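The Markers from Wirlow

By the time Theophilus Odoi had carried his late aunt's last box up the stairs, his knees had opinions about it and the kettle had gone off the boil twice. She had taught drawing at the school in Wirlow for longer than most people stay married, and she had never, as far as he could tell, thrown away a pen. There were 195 of them in the first tin alone (he knew this from the label, in her small square writing, and he was happy to take her word for it).

Edem Darko came over to help, which meant he ate the shortbread and asked questions.

"Which ones are you keeping?"

"The ones that belong together," said Theophilus, and he tipped a handful out on the pale marbled tabletop and spread them gently with the side of his hand, the way she used to do at the start of a lesson, so that every child could see what there was before the grabbing began.

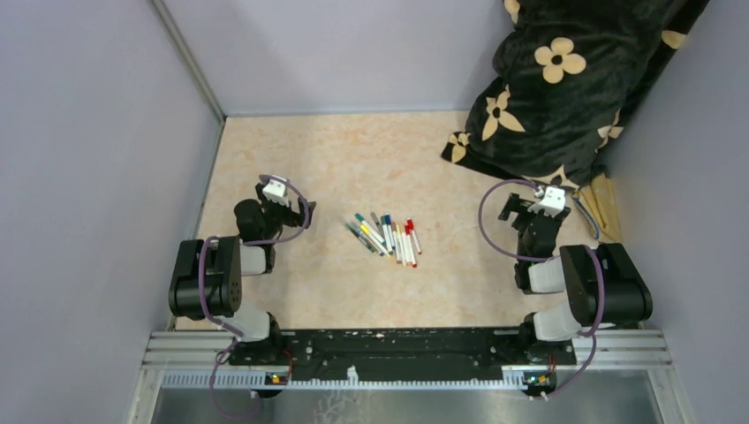 The Order of the Colours

"Green at one end and red at the other," said Edem, leaning in with his cup. "Was that her rule?"

It was, more or less. She liked the greens on the left, for the fields going up towards Breron, and then the blues, and after those the brownish orange and the yellow, which she said were for bread and lamplight and anybody's front room in winter. The reds went last because the little ones always wanted them first, and she thought a bit of reaching did a child good.

Theophilus picked up a red one and tried it on the back of an envelope, and it squeaked along and left a line as thin as a hair, and he was so pleased with it that he drew a chimney, and then of course the chimney needed a house.

"That's Kwofie's bakery," said Edem.

"It might be, if you let me finish the door."

So they sat on, the two of them, passing the envelope back and forth, and the other tins stayed where they were on the landing until well after supper.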